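Women's cup semi-final, second leg: ticket allocation

Trekura_Supporters
Members are advised that the allocation for the second leg at Sercombe on Friday is 118 seats. Applications close at noon.

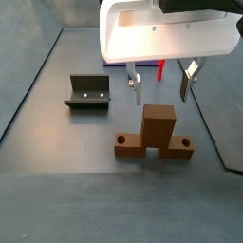
Season card holders will be served first, with a limit of 2 per card.

Nartey_End
I must object. The first leg drew 1,000 people, and families need more than 2.

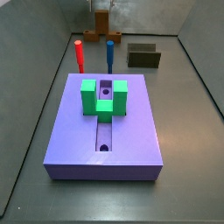
A limit of 3 would be fairer, particularly as Gurkell were offered that in April. 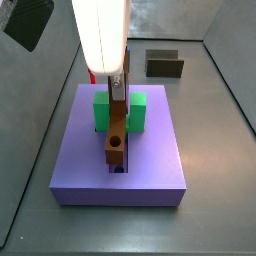

Ayman El-Sayed
Ticket Secretary
The limit stands. Any seats left after noon will be offered to families.

Nartey_End
Noted, though I do not agree.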